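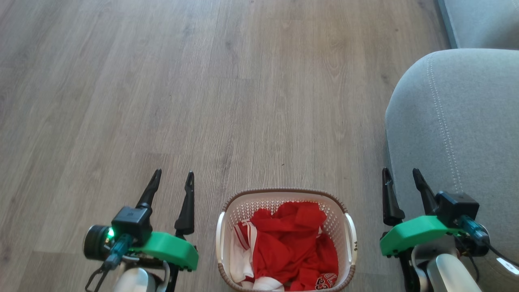 Section 4. First wash and sorting reds

Before you start: transit bolts out, hoses on, water on. If not go back to section 3.

1. Sort. Reds and anything new go in a seperate load. Red-and-white stripes count as red the first time.

2. Check pockets. Tissues, coins, pens.

3. Turn printed shirts inside out. Names, numbers, team logos, all of it. Zips closed.

4. Load the drum loosely. Max 8 lb for the Remer small drum. You should still get a hand in on top.

5. Detergent in the left slot, not on the clothes. Liquid: fill to line 1. Powder: use the flap, see 4.2.

6. Turn dial to COLD COLORS. Press Start. Door locks after a few seconds, click is normal.

Note: very first cycle should be run empty, hot, no clothes. Skip this and you may get a gray smell of oil on the first load.

CAUTION: no bleach with reds. Not even the color safe kind until after the third wash.

CAUTION: do not force the door. Wait for the light to go out.

7. When done, take everything out right away. Wet reds left sitting on whites will bleed.

8. Hang printed items. Tumble dry LOW only for the rest.

If code E14 shows: drain filter blocked. Unplug, towel down, open the bottom flap, turn filter left, rinse, put back. Water will come out so have a shallow tray redy.

Code E4: door not shut. Push untill it clicks.

Spare filters: ask for part 181 at the Clivelow counter.

Next: 4.2 Powder flap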